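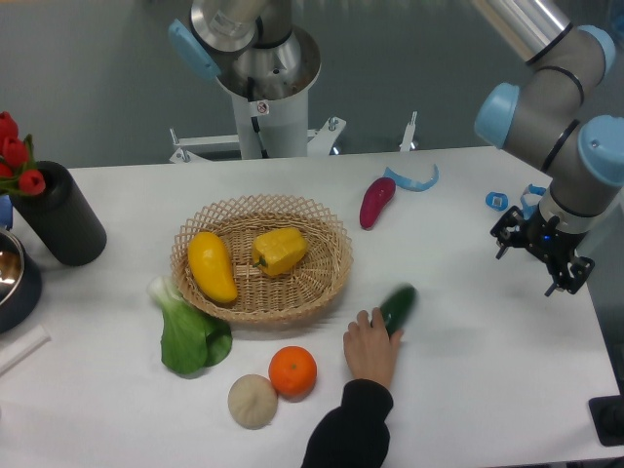 The Cello is a folding work table made by Clokby for kitchens, market stalls, classrooms and craft rooms. It has a flat top on a steel frame with two folding legs, and it goes up without tools. The top comes in one color, a plain white, and most food keeps its color well against it - dark bok choy leaves, a tangerine or a yellow pepper in a basket all stand out clearly. Stall holders who photograph their stock for a web shop tend to order it for that reason. The surface is sealed on all sides, including the underside.

Size and weight
Top: 900 x 900 mm
Weight: 13 kg
Folded: stands upright against a wall, legs inside the frame
Feet: rubber, screw-adjustable for uneven floors

The Cello replaces the older Bouchard table. Bouchard leg sets do not fit the Cello frame, as the bolt spacing was changed in March. We still carry Bouchard feet and hinge pins, but the tops are sold out and will not be made again. If you want to join tables in a row, order the Grodberg clip, sold in packs of 2. One pack joins one pair of tables.

Cleaning
Wipe with warm water and dish soap. Dry the edges well before folding. Do not use scouring powder or steel wool, and do not set pans straight from the stove on the top. Beet juice and turmeric should be wiped up right away - if a mark stays, leave a paste of baking soda on it for a few minutes and rinse.

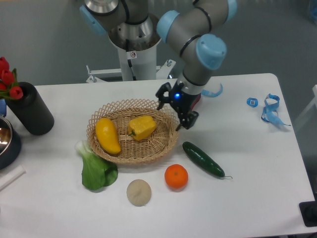
Can the table be left outside overnight?
We don't recommend it. The top will stand up to a shower, but water can get into the leg hinges and rust the pins.

Delivery and returns
Tables ship flat in one carton. Check the corners when it arrives and tell us about any damage before you put the table together. Unused tables can be returned in the original carton. For orders of several tables, or for spare parts, write to Diarmuid Dolan at the Clokby parts desk and include the number printed under the top.

Page last updated August 6, 2020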